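Five weeks with the Nundano folding kit – was it worth it?

23/11/2021 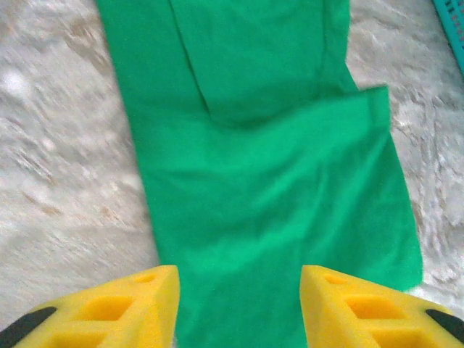
So I finally caved and bought the thing. If you've been reading this blog since October you'll know I had been going back and forth between the Nundano home arm kit and the cheaper one from Zumine, and in the end the Nundano won because it comes with the soft fingers in the box. With Zumine you pay extra for those, and by the time you add shipping you're at nearly the same price anyway.

Mine was $535 with the wrist camera included. I ordered through Mnguni, who were great by the way (they answered my email on a Sunday!), and the box showed up in Clandthorpe 5 days later.

Putting it together took me one long evening. The manual is 37 pages and I'd say half of those are safety warnings, but the cable drawings are clear and everything is labeled. One bolt on the base was a pain to reach and I ended up borrowing a longer hex key from next door. After that, plug it in, let it run its little wake-up stretch, and you're off.

Now, laundry. This is the whole reason I wanted one, and I should say up front that you have to teach it. You drive the arm around with the hand controller, it records what you did, and after enough runs you let it train overnight and see what it learned. I did 98 runs on T-shirts and sweaters before I let it try anything alone. Yes, my back hurt. Yes, I'd do it again – it's weirdly relaxing with a podcast on.

What I like most is the fingers. They're flexible and kind of wedge shaped, and they give a bit when they press down, so they can slide along the floor or a rug and get under the edge of something flat without tearing it up. Thick, soft fabric is easiest. Thin slippery stuff like my gym shirts is a whole other story and I've mostly given up on those for now.

What I don't like: the app. It logs me out constantly, and if you rename a recording it goes to the bottom of the list for some reason. The fan is also louder than I expected, so forget running it while somebody's on a call in the same room.

Would I tell you to buy one? If you want your laundry done faster, no, I can still beat it easily. If you like tinkering and have the patience for it, go for it. I'm trying towels next, and I still need to figure out what to do about fitted sheets.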